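"First the table, then the arm": planning a robot budget in a small workshop

When I visit Marlies Haslinger in her office, she has a paper calendar on the wall and one month is marked with a thick red line. It is February, the month in which the money for equipment must be requested. "If I miss it, I wait one year," she says. "So I start to think about it in the summer."

Haslinger plans the purchases for Borereo, a small workshop that teaches robot arms to sort and put away household and garden things. It has 14 employees, and four of them work with the arms every day. Before this she bought machines for a company that made window frames, and she says that the two jobs have less in common than she had hoped.

"With the window frames I knew how many pieces we must cut in one hour, and from this number I could calculate the machine. Now the engineers come to me and say, we want to tidy garden tools. How many in one hour? They don't know yet. They want to find out, and for finding out they need the arm."

Her first budget had one big line for the arm and one small line called "other". The small line was used up before the summer. There were cables, mounting parts, replacement fingers for the gripper, a second power supply, and a table that was heavy enough. She still keeps this first budget in a folder and shows it to me without any shame.

"Now I make the list from the bottom to the top. First the table, then the arm. What stands on the floor, what is fixed to the table, what is fixed to the arm, and at the end what the arm must pick up."

The last part of the list is the cheapest one and it causes the most discussion. Demetrius Begay, who prepares the tasks, asked this year for 655 euros only for objects: buckets, trowels, hand rakes, gloves, spray bottles. Haslinger wanted to know why he cannot bring old ones from home.

"I could bring them," Begay tells me later in the workshop. "But when a handle breaks I must be able to buy the same trowel again. If the new one is thicker, we have to look at all our settings one more time." He buys everything in at least two pieces and writes the shop and the price on a sheet by the door. Gloves are for him the most difficult. They never lie two times in the same way, and he would like to have more kinds of them.

He got his 655 euros. In exchange he gave up a second camera, which he says he can live without until next year.

For the arm itself there were two offers on the desk, one from Odalier and one from Schmieder. The Odalier offer was lower by 2,000 euros. Haslinger chose Schmieder anyway, and she explains this decision slowly, because she had to defend it before the owner, Aurelia Trummer.

"I asked both of them the same question. If one finger of the gripper is broken, when do I have the new one in my hand? Schmieder gave me an answer in days and wrote it in the contract. Odalier told me that this does not happen often." She laughs. "It happens to us quite often."

Trummer agreed, but with one condition. A part of the budget had to stay free until the second half of the year. Haslinger was against this in the beginning – she does not like money without a name on it – and today she would do it again. In spring the team changed to softer finger pads, which were in no plan.

What would she recommend to another small company that wants to buy its first arm? She thinks for some time. "Ask for the price of the training, and ask if it is for one person or for everybody. With us it was for one person. Also rent for a short time, if the seller allows it. And measure your door." The door of the workshop was four centimeters too narrow for the crate, so they unpacked everything in the yard.

The next red line on the calendar is already in her head. Begay has asked for a second table, so that one task can be prepared while the other one is running. Haslinger has written it on her list, at the bottom, where the tables are. 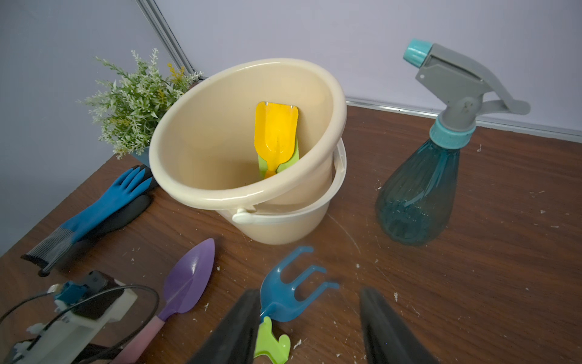 The garden tools task at Borereo, with bucket, gloves, spray bottle and hand tools on the table.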